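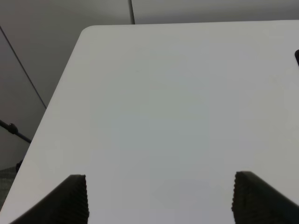 Learning to drive the arm

I spent most of July teaching a robot arm to pick up a computer mouse and put it on a mouse pad. I am writing down how that went while I still remember the details, mainly for Syahrul Halim, who takes over the station next month and has asked me the same question twice.

The work is remote control. I sit at the side with a small leader arm in my right hand, and the big arm copies what my hand does. Squeeze the handle and the fingers close. Every run gets recorded, and the recordings go to Gunhild Mikkelsen, who trains the model on them. Our target for this task was 800 good runs. I ended up recording 1,092 in total, and the rest were thrown out for one reason or another.

My early runs were bad. I was looking at the arm directly, over the top of the screen, and from where I sit you can't judge depth very well. I kept coming down too far forward and bumping the front of the mouse. Sigrun Løken told me to stop looking at the table and use the wrist view for the last part of the move. It took me a couple of days to get used to it, and after that I didn't want to go back.

The wrist view is good for one thing in particular, and that is getting centered. I line up the seam between the two buttons with the gap between the fingers, and I keep it there all the way down. If the seam drifts to one side, one finger touches first and pushes the mouse around before the other one gets there.
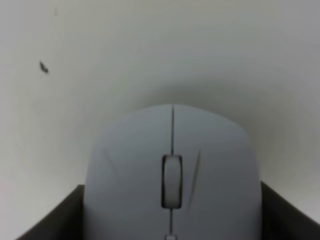

I also learned to close slowly. The sides of a mouse are curved, and if you squeeze the handle fast the body can pop up or turn a little in the grip. A slow close gives it time to settle. Gunhild says the model picks up on speed as much as position, so a jerky operator gives you a jerky robot. I watched one of her early test runs and could recognize my own bad habit in it, a little stop and wiggle right before the grab. I went back and deleted a lot of runs after that.

The other thing is where you start. For the first week I put the mouse down in nearly the same place every time without meaning to. Slamet Jugah noticed when he was going through the files. Now I move it between runs, sometimes closer to the arm, sometimes farther out, and I turn it a bit too. The pad stays put for this task. We will move that in the next round.

For the approach I use the side camera. I bring the arm over until the fingers are on either side of the mouse, stop for a moment, then switch my eyes to the wrist view and go down.

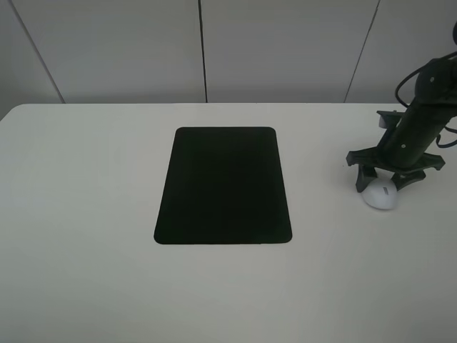 Carrying is the easy part. Lift straight up, go across, come down, open. The only rule I would add is to open all the way before lifting. I dragged a mouse back off the pad more than once by going up with the fingers half open, and those runs can't be used.

My hand gets tired after an hour or so. I do a block in the morning and a shorter one after lunch, and I don't record past 4 p.m. anymore. The late runs were the ones that got rejected most.

Syahrul, the leader arm needs to be zeroed each morning before you log in. The steps are in the Clistgate folder, second page. The next task is the same mouse with the pad in different places, and the target for that one is 3,000.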